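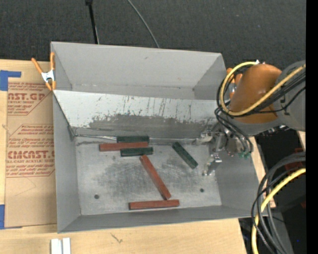

A grey metal bin on a wooden tabletop.

Reading time: 8 minutes

Moving the month-end close to a shared storage platform: an interview with the head of infrastructure at Wenutus

Wenutus supplies spare parts and consumables to workshops and small manufacturers. Its finance, stock and ordering systems all depend on one central database, and for many years that database sat on equipment bought at different times for different purposes. Last June the company completed its move to the Varkon storage platform, with Clira acting as implementation partner. We spoke to the company's head of infrastructure about the reasons for the change, the conduct of the project and the matters that remain open.

The interview took place at the company's head office and was attended in part by the finance systems manager, whose remarks are included where indicated.

A system that had grown by addition

The head of infrastructure joined Wenutus when the present ordering system was being introduced. At that time storage was bought by individual departments out of their own budgets, and the infrastructure team was asked to look after whatever arrived.

"Each purchase was reasonable when it was made," the head of infrastructure told us. "The warehouse needed space for its stock records, so it bought space. Finance needed somewhere to keep its archive, so it bought that as well. We ended up with separate arrays, separate support contracts and separate sets of instructions. If a member of my team was away, there were parts of the estate that we preferred not to touch until that person came back."

The difficulty was felt most at the end of each month. The close requires a long series of batch jobs to run in a fixed order, and a delay in an early job is carried through to all the later ones. The stock valuation job was the most demanding. It reads the full movement history for every warehouse, and it ran on the oldest disks the company owned.

"We would start the valuation in the evening and look at it first thing in the morning," the finance systems manager said. "On a good night it had finished. On a bad night it had stopped partway through and we had to decide whether to restart it and hold up the ordering system, or wait until the following evening and hold up the accounts. I did not enjoy making that decision, and the branches did not enjoy hearing the result of it."

A review carried out by the infrastructure team found that most of the failed jobs had the same origin. Nightly backups and the batch run were competing for the same disks, and when both ran late the database would reach its time limit and cancel the work in progress. Adjusting the schedule gave some relief, but the period in which both could run without overlapping became shorter as the volume of orders grew.

Setting the requirements

Wenutus considered whether to move the database to a hosted service. The option was examined over several weeks and set aside for the time being. The ordering system exchanges data continuously with equipment in the warehouses, and the company wished to keep that traffic on its own network.

"We have no objection of principle to hosting, and we use hosted services for mail and for documents," the head of infrastructure said. "The database was a different question. We would have had to rework the warehouse connections at the same time as moving the data, and I was not prepared to recommend doing both together."

The requirements document that followed was deliberately short. It asked for a single platform in place of the separate arrays, for the batch run and the backups to be able to proceed at the same time, and for a second copy of the data to be held at another site. It also asked that the ordinary work of the platform, such as creating a volume or restoring a file, should be within the ability of every member of the team after training.

The last requirement attracted some discussion within the company. Suppliers were asked to demonstrate it in person, with members of the Wenutus team at the keyboard and the supplier's staff seated behind them.

"It was an uncomfortable afternoon for one or two of the bidders," the head of infrastructure recalled. "They were accustomed to giving the demonstration themselves. We wanted to see how far our own people could get with the manual and a reasonable amount of patience."

Varkon was selected on the basis of those sessions and of a trial in which a copy of the stock valuation job was run against test equipment. Clira, which already maintained the company's network, was appointed to carry out the installation and the transfer of data.

Conduct of the migration

The migration was planned in 5 stages, beginning with the systems that mattered least to daily business. File shares and the finance archive were moved first. The test copies of the ordering system came next, and the live database was left until last.

According to the head of infrastructure, the early stages were of more value than had been expected. The transfer of the file shares revealed a large number of folders whose permissions had been set individually over many years. Some belonged to teams that had since been merged. Clira's engineers were able to copy the permissions exactly as they stood, but Wenutus chose to pause the work and put them in order.

"The pause cost us 2 weeks, and I was asked more than once whether it was necessary," the head of infrastructure said. "My answer was that we would never again have every one of those folders open in front of us. It was tedious work. The departments were very helpful once they understood that we would not delete anything without a signature."

The live database was moved overnight, with the branches informed in advance that ordering would be unavailable. The new platform had been receiving a running copy of the data for some time, so that only the most recent changes remained to be transferred when the old system was stopped. A full set of checks was then carried out by the finance systems team before the branches were allowed back in.

The night did not pass entirely without incident. A label printing service in one of the warehouses had been set up to look for the database under an old address, and no record of this had been kept. The warehouse wrote its first labels of the day by hand while the setting was traced and corrected.

"We had a list of every system that used the database, and we had been proud of that list," the head of infrastructure said. "The printing service was not on it. I have since asked that anything which connects to the platform must be registered with us before it is given a password."

Results at month end

The first month-end close on the new platform was attended by a Clira engineer, who remained on site as a precaution. The stock valuation job now runs during the evening alongside the backups, and the finance team has been able to bring forward the date on which it issues the monthly accounts.

"I had prepared myself for a long night and had brought food," the finance systems manager said. "The valuation was complete before I had thought of opening it. We ran the control totals again to be certain, and then we ran them a third time, and after that my colleagues asked whether they might go home."

Wenutus has not published detailed performance figures and does not intend to do so. The head of infrastructure considers that comparisons with the former equipment would be of limited use to other organisations, given its age and the way in which it had been assembled. The internal measure used by the company is whether each month's close has been completed without a job having to be restarted by hand. That has been achieved in every month since the migration, with a single exception that was attributed to an error in a report and had no connection with storage.

The effect on the infrastructure team has been more gradual. Requests for additional space, which formerly led to a purchase, are now usually met on the same day. Members of the team take turns at looking after the platform, and the rota includes two colleagues who had not worked with storage before.

"It took longer than I had hoped for people to trust it," the head of infrastructure said. "For some time we were still checking the backups by hand every morning, although the platform reports on them itself. I did not discourage this. We have moved to a weekly check now, and I expect it will stay at that."

Matters still in progress

The second copy of the data is held at another company site and has been in operation since the autumn. Wenutus has tested the recovery of individual systems from that copy but has yet to carry out a full exercise in which the whole of the ordering system is run from the second site. Preparations for the exercise are under way, and the branches will take part.

The company is also introducing Song, a stock forecasting application that reads from the same database. Its developers had asked for unrestricted access to the live data. After discussion it was agreed that Song would work from a snapshot refreshed overnight, an arrangement which both sides describe as satisfactory for the present. The forecasting team has since asked for a second refresh at midday, and that request is being considered.

The former arrays have been withdrawn from use, apart from the oldest, which continues to hold records that the company is obliged to retain. These will be transferred once the retention rules for each category have been confirmed by the legal department.

Asked what advice might be given to an organisation at the start of similar work, the head of infrastructure returned to the subject of documentation.

"I would begin with the connections and leave the equipment until later. Find out what talks to what, and go and stand in the warehouse while you do it. We did ours from our desks, and that is how we missed the label printers. The full recovery exercise will be planned on site, with the warehouse supervisors in the room from the first meeting."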